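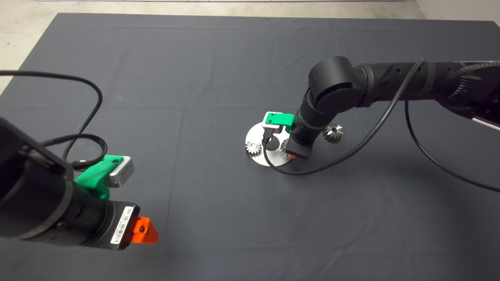 How often do you recount a pond for the Clustholm frog survey?

Every 8 days through July, same observer, same time of evening.

fernbank24
8 is too long imo. Meltden group does every 6 and still misses late callers.

mudlark_d
Depends on the pond. Dendell is shallow, gone by midsummer - 6 makes sense there. Not for deep ones.

fernbank24
then the numbers dont compare between sites?? kind of the whole point

tansy
Protocol says 8. Log extra visits seperately, leave them out of the index.

mudlark_d
ok fine. Doing 12 ponds tho, so no extras from me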